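7/6/25

I finally have numbers for the language ablation, so I'm writing them up before I forget how I got them.

The question was simple. When we train one arm policy on a lot of short kitchen tasks, how much does the wording of the instruction matter? Our first data set, collected in March, used one fixed sentence per task. "Put the strawberry on the plate" was always exactly that sentence. The policy learned those fine and fell apart when you said "move the berry to the dish."

Kenza Kettani suggested leaving the robot data alone and only rewriting the text. We had 838 demonstrations. I threw out the ones where the operator dropped something and recovered, because I wanted a clean comparison, and that left 700. Of those, 600 went to training and the rest were held back. For each training demo we wrote 4 versions of the instruction by hand. No language model, just the two of us typing in a spreadsheet over a few evenings. Some of my versions were lazy and Kenza made me redo them.

Then I trained two policies with the same code, same seed and same number of steps. One saw the fixed sentences. The other drew one of the rewrites at random each time a demo came up. We call the training code Pinto and the evaluation script Tavano, for no good reason other than that folders need names.

On the original sentences the two policies were close enough that I wouldn't claim a difference. On wording neither had seen, the rewrite policy was clearly better. It still mixed up the cup and the bowl when the instruction said something vague like "the blue-green thing," and I can't blame it much for that.

The failures that remain are mostly about grasping. The fixed-sentence policy tended to go to the wrong object. The rewrite policy tended to go to the right object and then close the fingers a bit too early. Those are different problems and the second one won't be fixed with more text.

I kept the toy kitchen set for all of this: plate, colander, ketchup, fruit, the little oven.

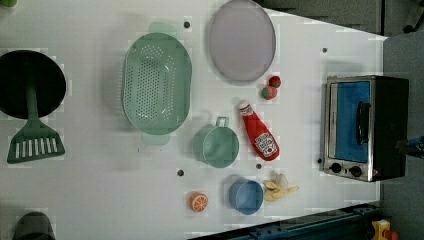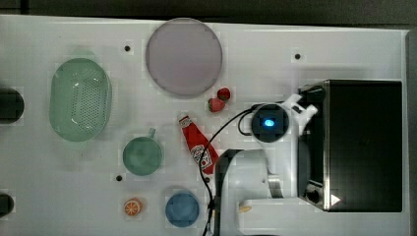
One thing I would do differently is log the exact instruction string with every trial from the start. I had to rebuild part of that from my notes, and a few trials had to be run again when the notes didn't match the logs.

Next I want to put the dropped-and-recovered demos back in. I suspect they help with the early closing, and leaving them out may have been a mistake. After that Kenza wants to try the same rewrites on the Nulico data from the Hollport lab, which has longer tasks and much messier labels. I'll post the results when both runs are done.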